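Koppel hotel says a loose sheet saves time. Guests may differ

January 7, 2018

RURNBRIDGE – The Koppel, a 34-room hotel near the bus station, has stopped tucking in its sheets. Under a policy that began this month, top covers are left to hang over the side of the mattress, and housekeepers move on.

Manager Gunārs Sepp says the change saves 4 minutes a room. He would not say how that was measured, or whether a cover that reaches close to the floor has to be washed more often.

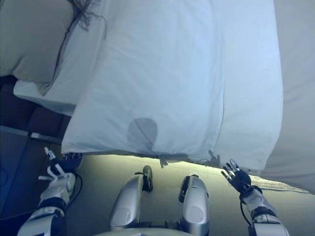
The hotel paid $2,000 for advice from Ement, a consulting firm that has also pitched the idea to the Flirnel guesthouse across town. Flirnel turned it down after a trial in two rooms.

"I can make a bed fast or I can make it look made," said Ojārs Org, who ran housekeeping there during the trial. "They wanted both."

Sepp calls the look "relaxed" and says there have been no complaints. The hotel's comment cards do not ask about the beds. Room rates, which went up in January, will stay where they are.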